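4.2. Recogida de residuos en la habitación

La segunda tarea del protocolo Kusia consiste en recoger residuos ligeros de la moqueta y depositarlos en un recipiente negro. El sistema dispone de dos brazos, y las imágenes se toman desde la cámara de cabeza. Para el entrenamiento se emplearon 186 demostraciones teleoperadas.

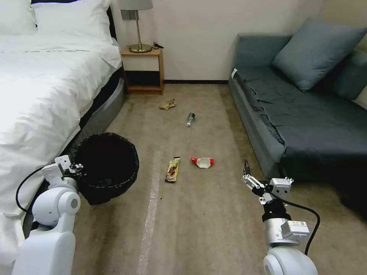
Figura 3. Tarea de recogida: envoltorios y botella sobre la moqueta, entre la cama y el sofá.

En cada ensayo se registran las dos pinzas y la imagen a la misma frecuencia. El orden de recogida no se impone, y la política lo decide a partir de la observación.

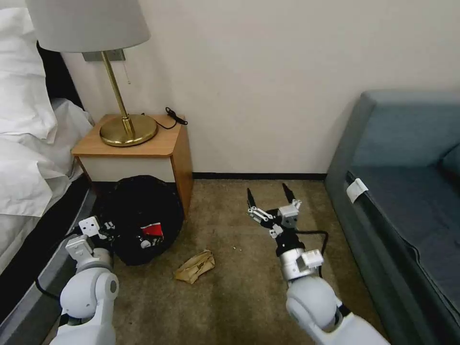
4.3. Criterio de éxito

Un objeto se considera depositado cuando queda completamente dentro del recipiente. Si una parte sobresale del borde, el caso se anota aparte y lo revisan dos anotadores.

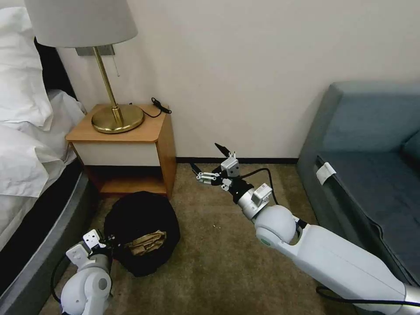 Annag Munro

La anotación se hizo con la herramienta Briltgate, sobre 610 segmentos. Los desacuerdos se resolvieron por discusión. 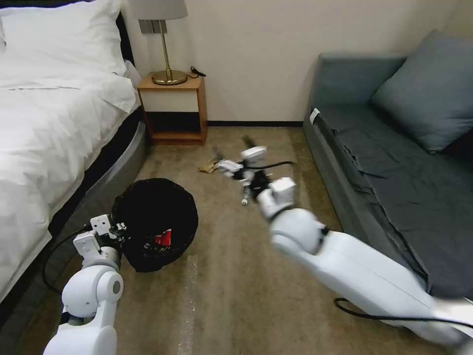

El error más frecuente de nuestra política es la aproximación a objetos próximos entre sí. La segmentación tiende a unirlos en una sola región, y el punto de agarre cae entre ambos. La botella tumbada junto al envoltorio arrugado es una configuración de este tipo. En 12 ensayos fue necesario repetir la aproximación.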